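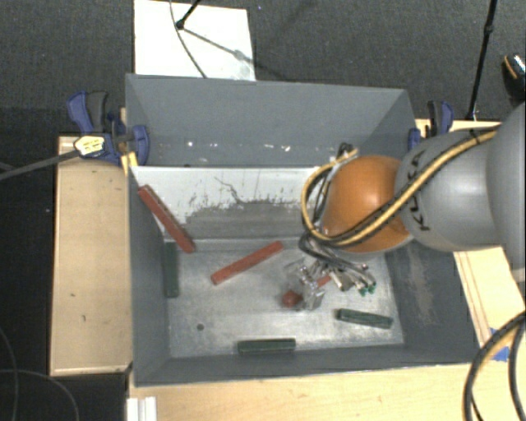 Scattered blocks in the grey metal bin.

Treloar Toy and Book Library
Progress report to the Semus Community Fund, period ending November

Loans
We made 1,746 loans in the period, of which 658 were books and the remainder toys, puzzles and games. Building sets and floor puzzles are still the most borrowed items. Large ride-on toys went out less than we planned for, mainly over the colder months, and we won't be buying more of them under this grant.

Membership
The grant paid for 100 free family memberships. All have been taken up, and there is a short waiting list. Most new families heard about us through the maternal health nurse at Itley or from another parent.

Outreach
We ran six story sessions at the Itley hall. The first two were poorly attended because they clashed with kindergarten pick-up. We moved the start to 10.30 am and numbers improved.

Spending
Shelving came in under budget. Replacement parts for incomplete games cost more than expected, and we have moved the shelving savings across to cover them, as agreed by phone. The Ploretti catalogue software is paid for until the end of the grant.

Still to do
The labels on the picture books need redoing in larger print. The parent survey has been drafted and will go out with the next newsletter.

Liam Dawber
Coordinator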